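Do you keep oranges in the fridge or out on the table?

hollonhills
29th September, 9:14 am
Settle something for us please. I grew up with fruit in a bowl, always, and my husband grew up with everything in the crisper drawer. We just bought a big bag and he's already moved them twice.

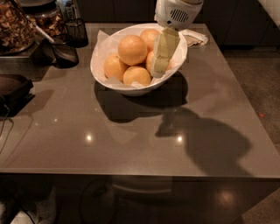
I say a cold orange tastes like nothing. He says mine go soft by the end of the week (okay, a couple did, it was a hot week!). So who's right?

brattenmom
Bowl! If mine go in the drawer the kids forget we own fruit. I do buy fewer at a time though, and I check the bottom ones for soft spots.

gidus54
Sorry, fridge. I've had them last most of a month in the drawer. On the counter I was tossing 2 out of every bag, and at these prices no thank you.

hollonhills
Ugh, he's reading over my shoulder and looking very pleased with himself.

Njål Lie
Why not both? Keep the bag in the fridge and put out what you'll eat in the next few days. They taste fine once they warm up. And don't wash them till you're ready to eat, mine got moldy fast when I did that.

gidus54
I don't buy the "warm up" thing, I like them cold. Cold orange after mowing the lawn, come on.

brattenmom
Cold orange hurts my teeth lol. Does anybody line the bowl? My mother-in-law swears by paper towels.

hollonhills
I use tissue paper, mostly because I like how it looks. Gonna try Njål's way with the next bag and see if the drawer guy can live with it.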